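Notes for week 2 – why play kitchens look the way they do

Last time we finished on dolls' houses, and several of you asked why I kept calling them "furniture for looking at". Today we get to furniture for doing things with, and I have been looking forward to this one all term!

**Scale first**

A dolls' house is built to the size of the doll. A play kitchen may be built to the size of the child, or somewhere in between, and that choice changes everything about the game. With a tiny kitchen the child is a giant moving other people about. With a child-height kitchen the child is the cook. Try both if you can – kneel down in front of a small one, then stand at a big one, and notice how differently you talk to yourself while you play.

The reading for this part is the Altine catalogue essay (in the course folder). Skip the long section on paint. Do read the pages on handles, which are wonderful.

**What gets left out**

Makers of toy kitchens have to decide how much of a real kitchen to keep. A real one is full of pipes, plugs, crumbs and bills stuck to the wall. Nearly all of that goes. What stays is what a child has watched a grown-up do: turn, stir, open, pour, put away. I find it useful to ask of any toy:

- Which actions does it invite?
- Which parts are only there to be recognised?
- Could a child who has never seen the real thing still play with it?

The last question is the hard one, and it makes a lovely seminar argument. Seren Hughes wrote her essay on it, and she comes down firmly on the side of yes. I'm still not sure I agree, but her pages on shelves changed my mind about shelves.

**Wood and the idea of "good" toys**

Why do so many adults want toys made of wood? Part of the answer is touch and weight, and part is memory, often a memory of somebody else's childhood. Be careful here. Plenty of wooden toys are dull, and plenty of plastic ones are loved to bits. For your notebooks, find one toy you disliked as a child and write a page in its defence.

**For next time**

Read Steyn, chapters 2 and 3, and bring a rough drawing of any kitchen you remember well, real or toy. Measurements don't matter. In April we move on to shops and market stalls, so keep your drawings safe – we'll want them again.
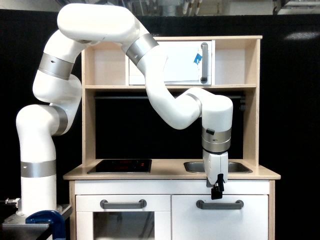

Fig. 1. Small wooden toy kitchen with an upper shelf, black backdrop.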